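Clakora Snack Station Guide
Section 4: Loading the Shelf and Tray

August, by Darcy Gill

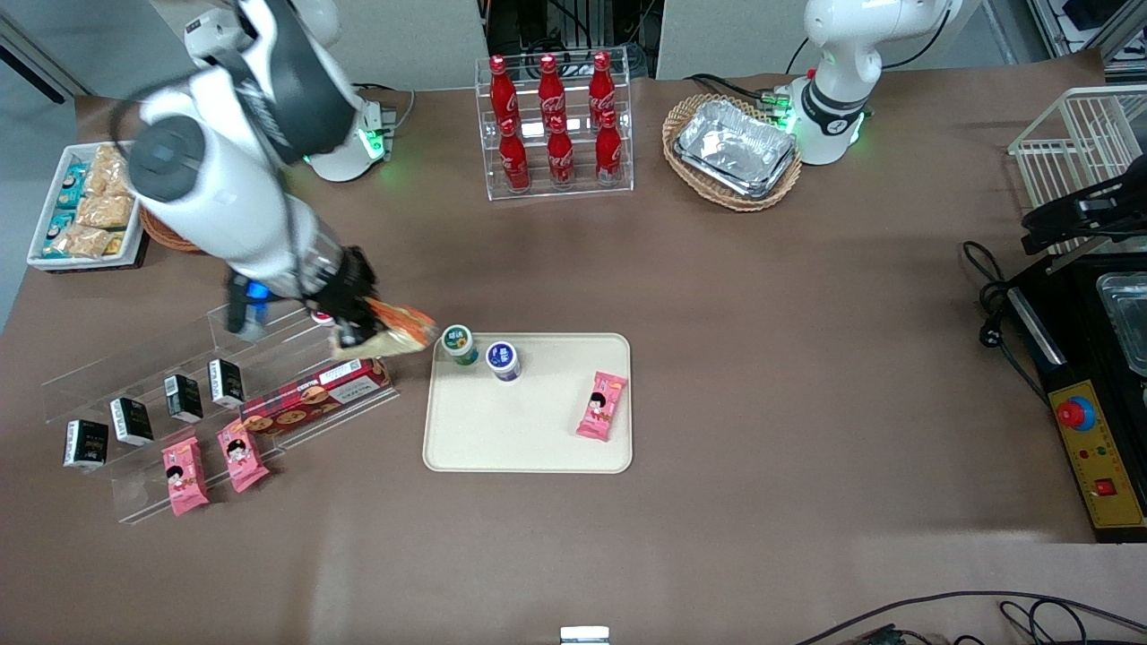
Before you start

This is my favorite part of the whole setup! The table is in place, the snacks are out of the shopping bag, and now you get to decide how it all looks. Allow 20 minutes the first time (you'll be much faster after that).

Wipe the shelf with a soft, damp cloth and let it dry. Paper towels can scratch clear acrylic.

Filling the shelf

1. Turn the tiered shelf at a slight angle to the table. Straight on works too, but I love how an angle shows off the fronts of the boxes.

2. Stand your small boxes along the upper step. Four little black-and-white ones in a staggered line look terrific, and people can still get a finger behind each one.

3. Lay a long box, such as a red cookie box, across one end.

CAUTION: Keep each step under 400 grams. Heavier things like jars and cans go straight on the table.

Setting out the tray

4. Put the beige tray beside the shelf with a bit of open table between them. The raised rim keeps round things from rolling off, so this is the home for anything cup-shaped.

5. Group small cups near one corner, labels facing out. Mix your colors! A green-and-yellow label next to a dark blue one is such a cheerful pair.

6. Place single wrapped packets on the other side, on the diagonal. A pink one really pops against the beige.

7. Add snack bags last, holding them by the top so the contents don't get crushed.

Note: The wicker basket and the white wire rack are covered in Section 5. Leave them where they are for now.

8. Step back and look from where your guests will stand. If a label is hidden, give it a little turn and you're done!

Related sections
Choosing a Table for the Cornham Layout
Baskets and Wire Racks
Restocking the Clekness Way
Naidu Shelf Care and Cleaning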